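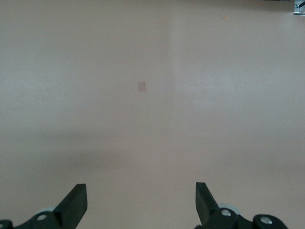 From: Kuldeep Negi
To: floor-talk list
Subject: Re: What happens to the packing benches at Carroll

Naveen Rajput wrote:
> We were told in April that the Carroll site gets two arms on the
> small parts line, same as Cemville. Can somebody from Cemville say
> what it did to the jobs there? Our lead says no change in headcount
> but I would like to hear it from people doing the work. Also who
> clears the thing when it stops.

Naveen,

I can answer for second shift at Cemville. We had 47 people on small parts before the arms and we have 41 now. No layoffs. Four moved to receiving, one retired and one went to the Gruritz warehouse, and those spots were not filled. So "no change in headcount" was true for the building and not true for the line. Ask your lead which one he means.

The work itself is different. The arms do the pick and place into trays. We do setup, checking, and everything the arms can't get hold of, mainly bagged hardware and anything with a loose lid. My wrists are better than they were. My feet are worse, as I walk between stations all night where I used to stand at one.

On stops: the operator clears them. At first we had to call maintenance every time and wait, and the rate board kept running while we waited. We complained and it got changed. Now two people per shift are trained to clear and restart, and it pays a step higher. Get that in writing before your arms go live - ours took months to get backdated.

A few things I would ask for now:

Training on paid time. Ours was done over lunch for the first group.

A clear rule on who wipes down the work surface and when. Bits of debris and old tape get left behind between runs, and first shift and second shift each thought it was the other's job.

Rates set after the line has settled. They started us at 112 trays an hour and dropped it later, but the early misses stayed on people's records until the steward brought it up.

Gendport is supposed to get the same setup after you. If anyone from there is on the list, speak up and we can compare notes.

Kuldeep
Cemville, second shift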